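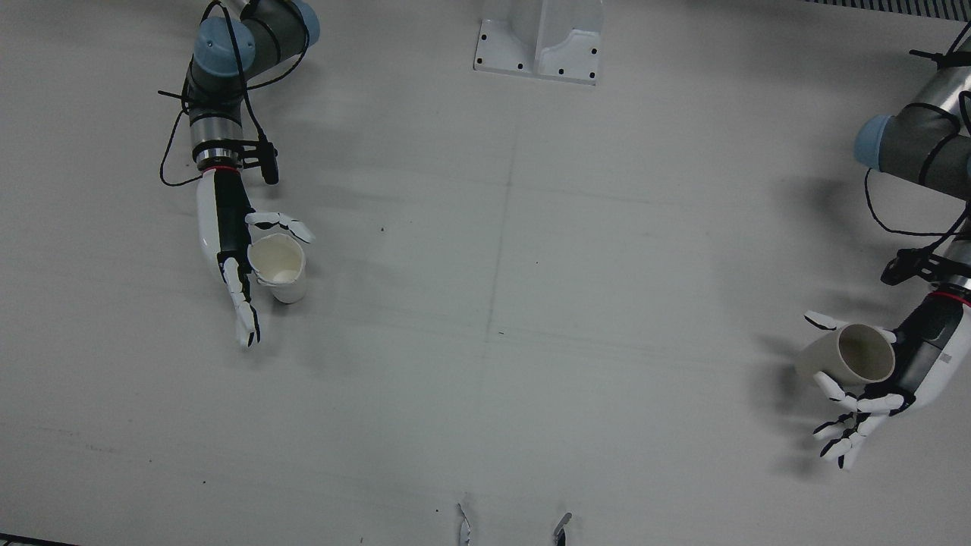

School of Environmental Engineering - Beddoe Campus

Single-use cup disposal at the Beddoe Campus: audit of bin placement and contamination
Second-year group project, final report

1. Background

The Beddoe campus has two places that sell hot drinks, the Okesum cafe on the ground floor of the library and the Celgate kiosk beside the bus stop. Both serve drinks in paper cups with a thin plastic lining. The lining keeps the liquid in, but it also means the cups can't go in with ordinary paper. They need to be pulped at a plant that can separate the fibre from the lining, and the regular recycling contract for the campus doesn't cover this.

In November a cup-only collection was started under the Gidier scheme. Grey tubes were fixed beside the existing general waste and mixed recycling bins, with a slot for lids and a drain for leftover liquid. The tubes are emptied by the same crew that does the other bins, but the contents are bagged separately and stored in the loading dock until pick-up.

The project had two aims. The first was to find out where cups go once they have been used. The second was to see whether the position of a tube relative to the general waste bin has any effect on the result.

2. Method

Bins were audited at the library entrance, the Celgate kiosk, the engineering courtyard and the lower car park. Bags were collected after the afternoon rush and before the evening clean, labelled by bin type and location, and sorted by hand on a plastic sheet in the loading dock. Gloves and eye protection were worn. Each cup was recorded by the bin it came from, its size, whether the lid was still on and whether it held any liquid.

Cups brought in from off campus were recorded in the same way as the others. Reusable cups were left out of the tally, as were cold drink cups made of clear plastic. Sleeves were treated as separate items and are not reported here.

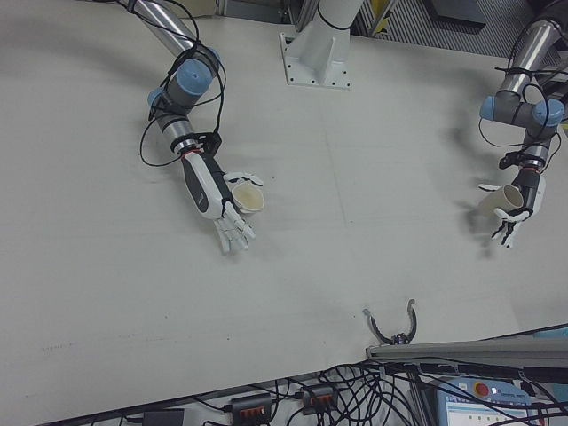 A cup was classed as correctly disposed of only if it was found in a cup tube. Cups in mixed recycling were classed as contamination, even where they were clean, as the sorting facility rejects them. Cups in general waste were classed as lost. Cups left on walls, benches and window ledges were not collected, and this is a gap in the data.

3. Results

The audit recorded 2,114 cups. Of these, 1,197 were in the cup tubes, a capture rate of 57 per cent. The remaining 917 were split between general waste and mixed recycling, with general waste taking the larger part at every location except the library entrance.

The 300 mL size was the most common at both outlets. Small cups were more likely to be found nested inside one another, mainly at the library, where people tend to clear a whole table at once. Nested cups nearly always ended up in the correct tube. Cups with the lid on were more likely to be in general waste.
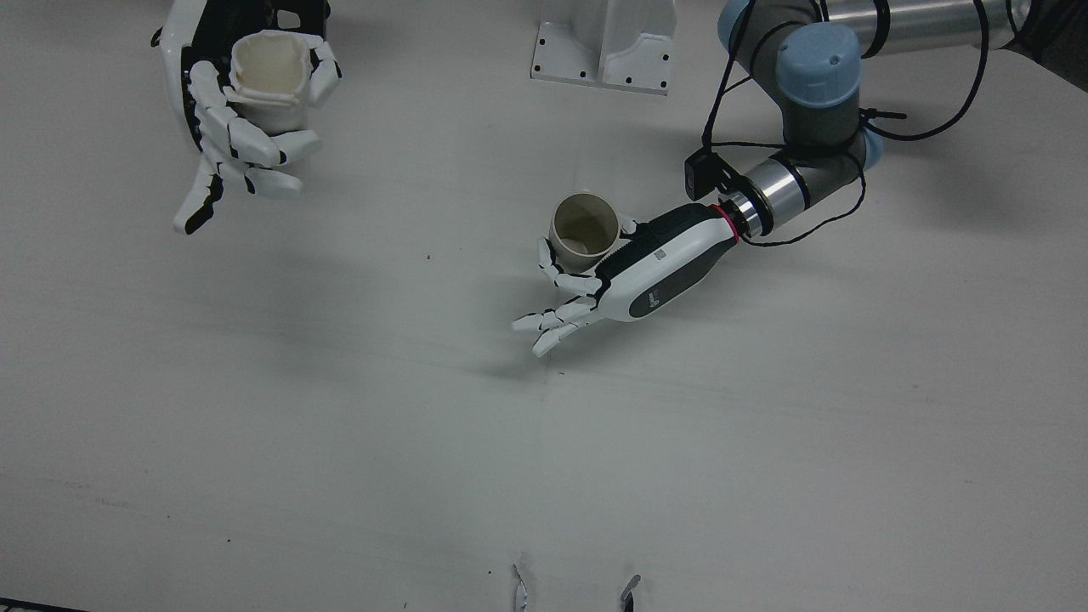

Figure 1. Cup held upright, with the rim slightly crumpled.

Location made a clear difference. The tube at the Celgate kiosk stands between the other two bins and had the best capture rate. In the lower car park the tube is on the far side of a pillar and can't be seen by someone walking down from the lecture theatres. Most of the cups from that location were in general waste, and several bags from the tube held nothing but lids and receipts.

Liquid was a bigger problem than expected. The drain in each tube blocks easily with tea bags and wet napkins. Once it blocks, the cups at the bottom soak through and the fibre is downgraded. The crew log for the engineering courtyard notes a blocked drain on most visits.

4. Discussion

The results support placing tubes within the existing bin group and on the side people approach from. Signs seem to matter less. The car park tube has the largest sign on campus and the lowest capture rate, although the two effects can't be separated with the data we have.

The high rate of contamination at the library entrance may come from the colour of the mixed recycling lid, a yellow close to the yellow used on the Gidier labels. This was not tested.
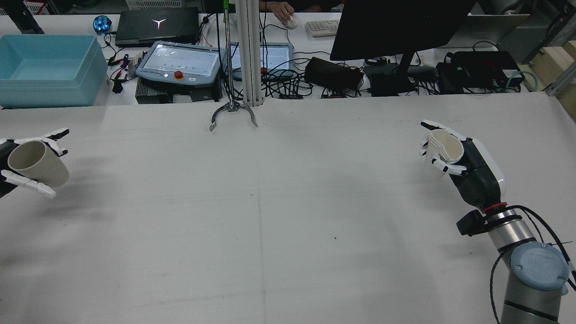

The audit period did not include exams, when the Okesum cafe stays open later and sells more large cups. Capture rates during exams could be quite different, and the tubes may fill before the evening clean. Rain is another factor that was not controlled for. On wet days the courtyard is close to empty and its bins fill slowly.

5. Recommendations

Move the lower car park tube to the stair side of the pillar.
Replace the drain grate with a removable basket that can be emptied at each visit.
Change the label colour on the tubes, or trial a different colour at the library entrance only.
Repeat the audit during the exam period using the same four locations, and include cups left on benches and ledges.

Sorting sheets and the full tally by location are held in the project folder at the school office.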